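Rovby Travel Mug with Handle, blue-gray
Price: 799
Item no. 2470
Sold by Clutico

I've sold a lot of mugs over the years and this is the one I keep for myself. It's plastic, it has a proper handle, and it goes in the bag with my toothbrush and socks every single time I leave the house for more than a night. If you've ever tried to rinse your teeth out of one of those thin paper cups at a guesthouse, you know why I bother!
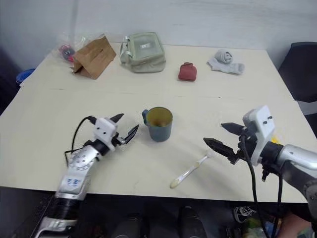 The mug and its handle:
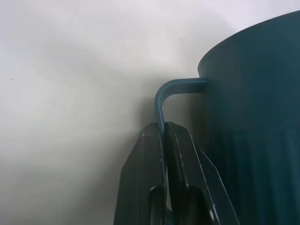
Syahrul Hartono wrote in to ask whether the handle gets in the way when you pack, and said his old cup had a fold-out one that pinched his fingers so often he stopped using it. He also wanted to know if a full-size toothbrush falls over in it, which his did, usually into the sink.

So, Syahrul, on the handle first. It doesn't fold, and I wouldn't want it to. I pack the mug lying on its side with the handle pointing toward the middle of the bag, then stuff a pair of rolled socks inside the mug and push a T-shirt through the handle gap. No wasted room at all (well, hardly any). My regular toothbrush leans against the rim and stays put. The kids' short ones sink down a bit, but you can still fish them out without any trouble.

What I like about it: it weighs next to nothing, I can hang it off a hook by the handle to drip dry, and I've dropped mine on a tile floor in Bramdale more times than I want to admit. There's one scuff near the bottom and that's it.

What I don't like so much: there's no lid. If you want something to carry coffee around in, please get the Manurung flask instead, you'll be happier. Also the color is a bit moody. In some light I'd call it gray, in other light it goes almost teal, and I've had two people write to me sure they got the wrong one. They hadn't! There is only the one color.

Washing: warm water and dish soap. I put mine on the top rack of the dishwasher, but the maker says hand wash, so that part's on you. Don't put it in the microwave. Toothpaste dries onto the bottom if you leave it for a week, and then you need an old brush and some patience.

Ordering
One mug, 799
Travel set (mug, toothbrush case, small cloth pouch), 1150
The toothbrush isn't included in either one.

I have 13 of the sets left and won't get more until September. Single mugs are in stock and I pack them myself, usually the day after you order. If you want a note put in because it's a present, write that in the comments box at checkout and keep it short, my handwriting is terrible.

Returns are fine as long as it hasn't been used. Write to Paraschiva Avram at the shop address and put the item number in the subject line.

Page updated 3 January 2018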